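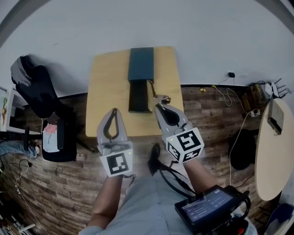 Wividel, a consulting firm that helps retailers run their email and customer data programs, today released its review of how marketing teams use the software they already pay for. The findings will not please many vendors, and they do not flatter the buyers much either. Most teams surveyed had bought a platform the way a person might buy a handsome teal box with a lid, set it on a table, and never get around to deciding what goes in it. The contract gets signed, the launch call goes well, and a year later the team is sending the same weekly newsletter it sent from the old system.

The review draws on answers from 516 marketing managers in October, along with account audits at retailers that agreed to open their settings to Wividel staff. Of the managers who answered, 75 percent said their platform had at least one paid feature they had never turned on. Predictive send times and automated product picks came up most often. Several managers could not say whether those features were part of their plan.

"We went in expecting to hear that the tools were too hard," said Zainab Wike, research lead at Wividel. "Some are. But a lot of people told us they never had a reason to want the feature in the first place. It was in the demo, it looked good, and it got added to the bill."

Wike cautions against reading too much into the numbers. The managers chose to take part, and people who are unhappy with a purchase may be more willing to talk about it. The review did not measure sales, so it cannot say whether teams that use more features earn more from email. Wividel notes that vendors who make that claim seldom publish the data behind it.

One audited retailer, the housewares chain Paulík, had paid for a full testing suite and run 4 tests with it. Two of those compared subject lines on lists of fewer than 2000 people, too small in Wividel's view to support the changes that followed. Paulík has since moved to a cheaper plan.

"I would rather have a dull system my staff opens every morning," said Binta Okoro, head of customer marketing at Paulík. "When a salesperson tells me the next release will fix adoption, I ask what happened with the last one."

Wividel recommends that buyers ask for a usage report before any renewal, and that they get the price of each add-on in writing. The firm earns fees from this kind of advice, and readers should weigh the recommendation with that in mind.

The full review, with the survey questions and the audit method, is available on request from the Wividel press office.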